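Bench rules for handheld gripper work, what do you all enforce?

flollen_bench
26 Apr 2025, 9:14 am
Good morning, all! I've been asked to write the house rules for our handheld gripper sessions (we run them at Ashby, in the long room upstairs), and before I get carried away I'd love to hear what other groups stick to. So far I have 2 pages, and my first rule is that loose cables come off the work surface before anyone starts recording.

pestus77
Lovely to see someone writing this down! I'd keep the cable rule but soften it. We tried a strict version at Jurnen and people spent half the morning taping. Ours now says cables stay out of the reach area, and that has carried us through 858 recordings without much grumbling. Do add something about backdrops, though. Dark cloth is fine with me, wrinkles and all, so long as it's clipped along the top and the tags on the fingers stay in plain view. 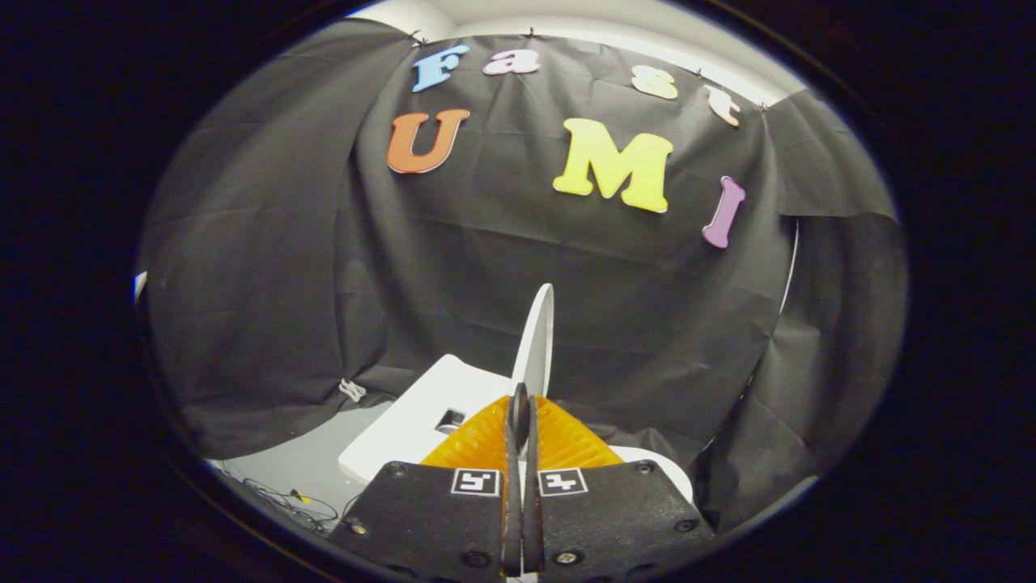

How often should the finger screws be checked?

Before every session, and again after 40 recordings or any drop, whichever comes first.

old_jurnen_hand
I'm going to disagree with pestus77 a little, with affection. Wrinkled cloth bothers me. If you move a fold between sessions you've changed the background, and then somebody downstream has to wonder about it. We iron ours (yes, really) and write the date on the hem.

pestus77
Ironing! I admire it, but I want some variety back there, and I'd sooner have people note the change in the log than fuss with a hot iron.

flollen_bench
Thank you both, this is so helpful. I'll put the log note in as required and ironing as optional, and I'm leaving cables strict for the first 8 sessions to see how folks take it. Draft goes up in May, so please be kind to my commas.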